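Werkstattbuch, August, Eintrag Tisch und Karton

9:40 Uhr. Kaffee, dann Tisch. Der helle Holztisch im gefliesten Raum steht seit Wochen auf meiner Liste, und die Liste lag zwischenzeitlich unter dem, was auf dem Tisch lag. Ziel für heute: eine Fläche, auf der man ein Blatt A3 ausrollen kann, ohne vorher zu verhandeln.

Vorgehen wie beim letzten Mal, nur diesmal zu Ende. Ein Karton auf den Stuhl, Klappen auf, alles rein, was eindeutig Verpackung ist. Was nicht eindeutig Verpackung ist, bleibt auf dem Tisch, bis jemand eine Meinung dazu hat. Regel aus dem Frühjahr gilt weiter: kein Haufen »Später«. Der Haufen »Später« vom Frühjahr steht übrigens noch im Regal, zweites Fach.

Warum der Karton auf dem Stuhl steht und nicht auf dem Boden: Rücken. Außerdem trifft man besser. Nachteil: Der Stuhl fällt als Stuhl aus, und wer zum Reden hereinkommt, muss stehen. Das verkürzt die Gespräche, von mir aus kann das so bleiben.

Sorten, die heute vorkommen:

Folie und Tüten. Knisterzeug, durchsichtig oder weiß, meist leer. Vor dem Wegwerfen einmal zusammendrücken. Im Juni sind auf diese Weise 7 Schrauben M3 wieder aufgetaucht, die wir in der Zwischenzeit nachbestellt hatten. Bei Borau, Mindestmenge natürlich deutlich höher als 7.

Flache Pappe. Nicht in den Karton, sondern flach daneben. Pappe in Pappe sieht ordentlich aus und braucht doppelt so viel Platz. Ausnahme: Stücke, die jemand als Schneidunterlage benutzt. Die erkennt man an den Schnitten, und daran, dass sich jemand beschwert, wenn sie weg sind.

Produktschachteln. Schwieriger Fall. Fraktion A hebt jede Schachtel auf wegen Garantie, Fraktion B wirft jede weg wegen Vernunft. Ich gehöre je nach Tagesform zu beiden. Beschluss für heute: Schachtel schütteln. Klappert es, bleibt sie. Klappert es nicht, aufmachen und nachsehen, Papieranleitungen klappern nämlich nicht.

Gedruckte Teile. Alles, was graublau ist und wie eine Halterung aussieht, bleibt. Alles, was graublau ist und wie ein Fehldruck aussieht, bleibt leider auch, bis jemand nachgemessen hat. Hier fehlt eine Beschriftung. Vorschlag: Edding, Datum auf die Unterseite. Der Vorschlag ist so alt wie der Drucker.

Fernsteuerungen. Gehören in die Schublade mit den Akkus. Vorher prüfen, ob in den Batteriefächern etwas ausläuft. Nicht in den Karton, auch nicht kurz, auch nicht »nur zum Tragen«.

Essbares. Snacktüten haben hier nichts verloren, weder auf dem Tisch noch in dessen Einzugsgebiet. Ich weiß, wie das klingt, und ich weiß auch, wer den größten Verbrauch hat. Ich arbeite daran.
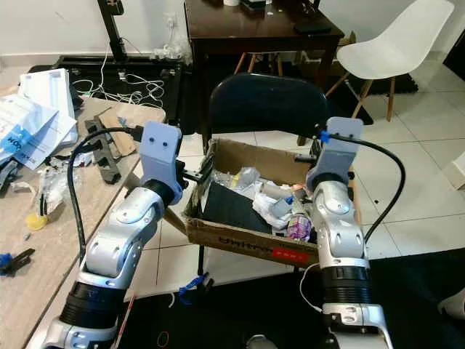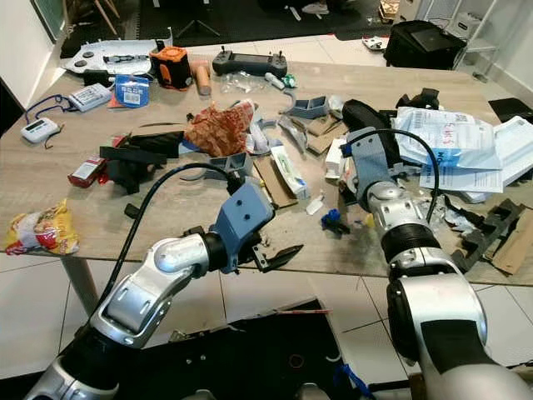 Karton auf dem Stuhl (erstes Bild) und der Tisch (zweites Bild).

Notizen zum Tisch, solange ich ihn noch vor mir habe:

Zwei Fernsteuerungen im hinteren Bereich, eine weiße im Stil eines Gamecontrollers und eine dunkelgraue mit zwei Stäben, die nach Antennen aussehen. Beide Schublade. Das orange-schwarze zylindrische Ding neben der weißen: ungeklärt. Ich schreibe es unter »Kauppinen« auf, so heißt bei uns die Liste der Gegenstände, die zu einem Projekt gehören könnten, das noch läuft. Das Projekt Kauppinen läuft insofern noch, als es niemand beendet hat.

Das weiße Gerät mit dem kleinen Display und dem dunkelblauen Band kommt an den Haken neben der Tür. Das Band hing wieder über die Tischkante. Einmal mit dem Ärmel hängen bleiben und wir kennen die Fallhöhe des Tisches, empirisch.

Die weißen Versandumschläge rechts: vor dem Wegräumen jeden einzeln aufhalten und hineinschauen. In einem dieser Sorte steckte einmal eine Rechnung von Lestdale, Nummer 3948, und die Mahnung dazu war dann schon im nächsten. Seitdem schaue ich hinein.

Schwarze eckige Kunststoffteile, ein ganzer Haufen, vorne links neben der rot-weißen Schachtel. Davor saß ich vorhin länger, als ich zugeben möchte. Entweder gehören sie zusammen oder sie haben sich hier kennengelernt. Kommen in eine Schale mit Zettel »Wem?«. Frist bis Monatsende, danach Kunststofftonne. (Die Frist vom letzten Mal ist ebenfalls verstrichen, die Schale wurde dann für Nüsse verwendet. Neue Schale nehmen.)

Das schwarze gestellartige Teil vorne rechts: nicht wegwerfen, ehe die Schubladen sortiert sind. Könnte ein Einsatz sein. Erst probieren.

Zum Karton: Das schwarze rechteckige Stück, Platte oder Bogen, das vorne schräg drinliegt, möchte ich vor der Entsorgung noch einmal in der Hand haben. Für reine Verpackung ist es mir zu gerade. Ebenso das Päckchen in Lila und Weiß vorne in der Ecke, bitte erst lesen, was daraufsteht. Der Rest ist zerknülltes Plastik und Papier und darf in Frieden gehen, getrennt allerdings: Papier blau, Plastik gelb, und den leeren Karton am Ende platt treten. Letzteres ist der einzige Arbeitsschritt, um den es hier je Streit gab, weil ihn alle machen wollen.

11:15 Uhr. Unterbrechung durch Telefon, Culden wegen der Etiketten. Sie hätten 1.632 Stück auf der Rolle, kleiner gehe es nicht. Gebraucht hätte ich 29. Bestellt. Damit lassen sich immerhin die Schubladen beschriften und anschließend die Etiketten auf den Schubladen.

Offen:
– Schale und Zettel »Wem?« für die schwarzen Teile
– Akkuschublade: Fach für zweite Fernsteuerung freimachen
– Halterungen nachmessen, Edding suchen
– orange-schwarzes Ding auf die Kauppinen-Liste, mit Skizze
– flache Pappe zum Container, Schlüssel hängt nicht dort, wo er hängt
– Haufen »Später«, Regal, zweites Fach: später

Nachtrag, gleicher Tag: Das Wort »eindeutig« oben bitte durch »ziemlich« ersetzen. A3 habe ich noch nicht ausgerollt, der Plan liegt im Nebenraum auf dem anderen Tisch, unter Dingen.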